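September 27, 2020

Zostonley away, lost by 6. Played 62 minutes at tighthead before the change was made. Left shoulder is sore at the front of the joint, full range overhead, some loss of strength pushing across the body. Ice twice this evening.

Scrum notes first, while I still have them straight. We had nine put-ins and kept eight. The one we lost was on their 22, five minutes before the break, and it was my error: feet too far back at the bind, hips high, so when the shove came I had nothing to give except my lower back. Their loosehead is short and gets under the chest early. From the third scrum on I took a shorter bind, on the shirt just below his armpit, and kept my elbow up. That held him square. I should have made the change after the first one.

Their put-ins were harder to read. The hooker strikes very late and they hold the ball at the number eight's feet until the referee calls for it. We gave away two penalties for going early, one of them mine. Both were kicked at goal and both went over, which is the margin.

Lineout was adequate. I lifted at the front on all but two calls. The new grip above the knee is better with the tape doubled, although the tape slid after the rain started and I had to reset between throws. The call for the short lineout is still too similar to the call for the dummy. I raised this in June and will raise it again.

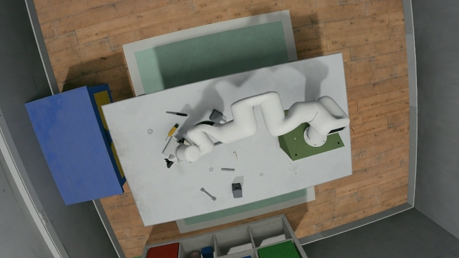
Tackles: eleven made, two missed, by my own count on the bus. Both misses were on the same inside line off the ruck, with me watching the scrum half and the runner coming late from behind him. I was the third man out and should have been the second. The spacing drifts when we get slow ball to defend, and I drift with it.

Boots: the Vulon pair, longer studs at the heel. Good on the soft end, poor on the hard strip in front of the stand. Left heel has a blister the size of a dime. Will go back to the old insoles.

Weight this morning was 2 pounds down on last week. Breakfast was oatmeal and eggs, then nothing until a banana in the changing room — too little for a late kickoff. Legs were heavy from nearly 46 minutes on. Next time eat again three hours out.

Plan for the week: pool and bike only for the first two days, then neck work and single-leg squats, 4 sets, no bench until the shoulder tests even on both sides. Full contact session before Tirkcombe if it does. They scrum low and wheel to the left, so I want 20 live reps against a low loosehead before then.

Washed the kit. Mouthguard has split along one edge and needs replacing.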